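Ondale Household Words

G'day, and thanks for having a squiz. Ondale is a list of the words people use for ordinary stuff around the home, put together by me (Delyth Gwilliam) and a few mates who can't stop arguing about whether it's a doona or a quilt. Version 4 went up in May.

What's in it

2,626 entries, one per line, tab separated. Each has the word, the speaker's home town, the sense, and a sentence they said themselves. Of those, 2,421 have been checked by a second person. The rest are marked "raw", so go easy on them.

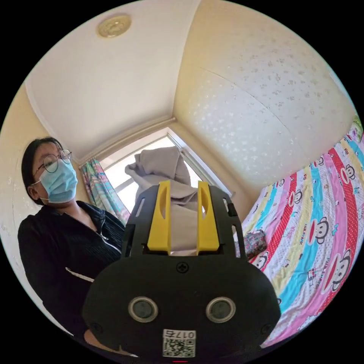
Yellow fingers on a black hand-held gripper.

Columns are word, town, sense, sentence, checked. I kept the spelling as people gave it to us, so you'll find both "manchester" and "Manchester" for sheets and towels. Archana Vishwakarma wanted them merged and she may well get her way next time!

Bedding is the biggest section by a mile. Doona, quilt, coverlet, bedspread, eiderdown (my nan's favourite), and a great long squabble over what counts as a throw.
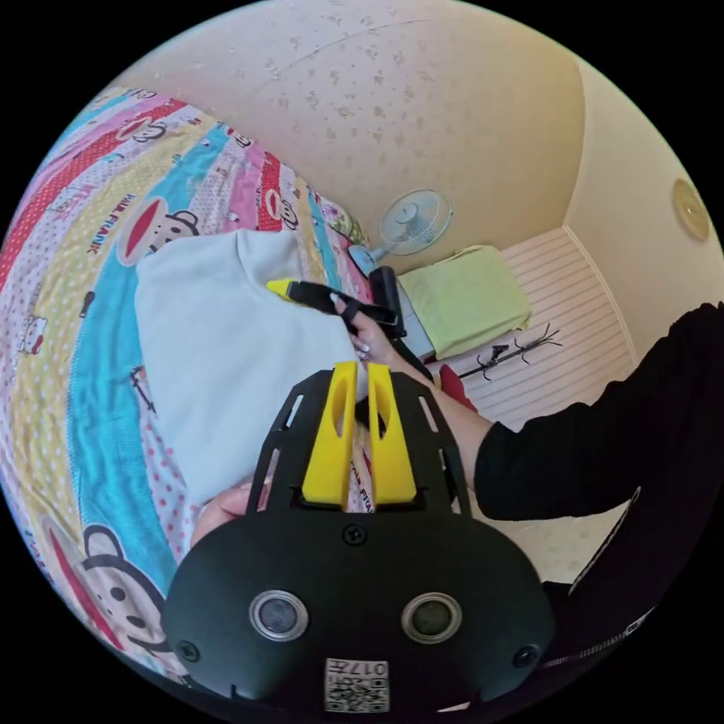 Kitchen words come next, and they're patchier than I'd like. Amado Saludo did most of the esky and thermos entries over one very long lunch, and it shows in the sentences, which are nearly all about prawns. Ten of them are the same prawns.

Known problems

Tassie is thin. Colours are a mess in the laundry section, where "whites" sometimes means the load and sometimes the cricket gear. I'm still sorting that out with Crisanto Lumbao.
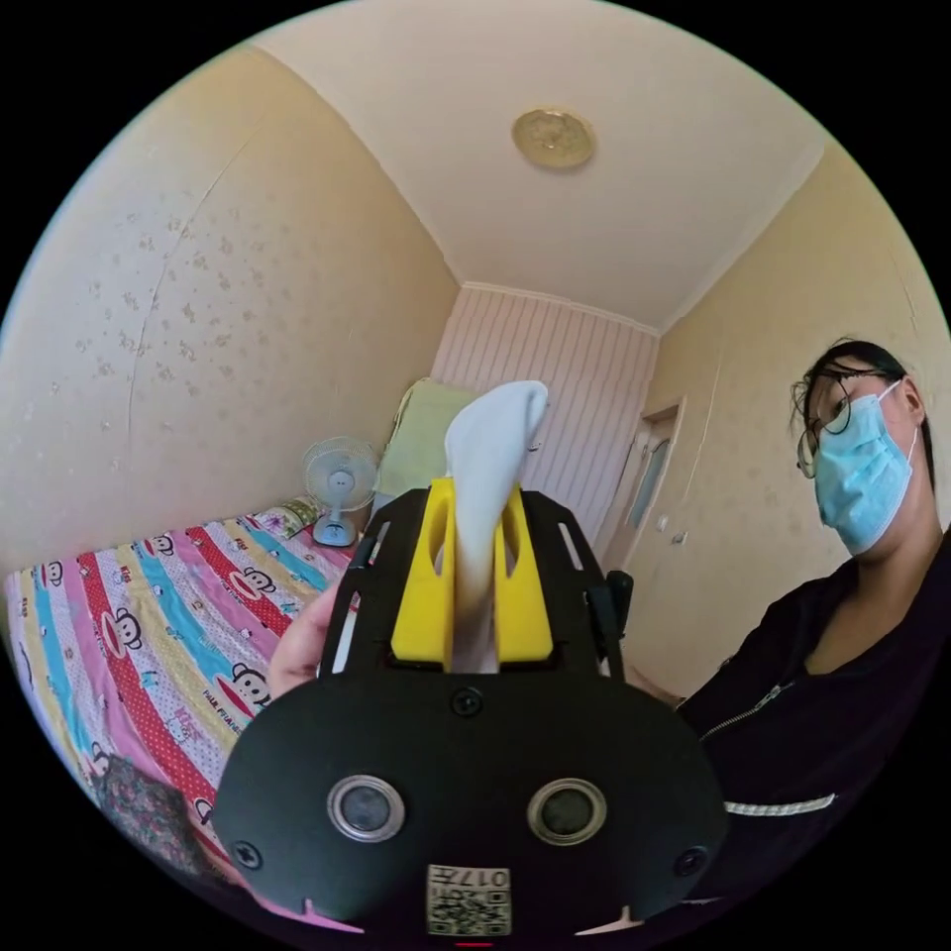 Using it

Free for anything, just credit Ondale. Fixes go to Nestor Sarmiento, preferably with the town filled in.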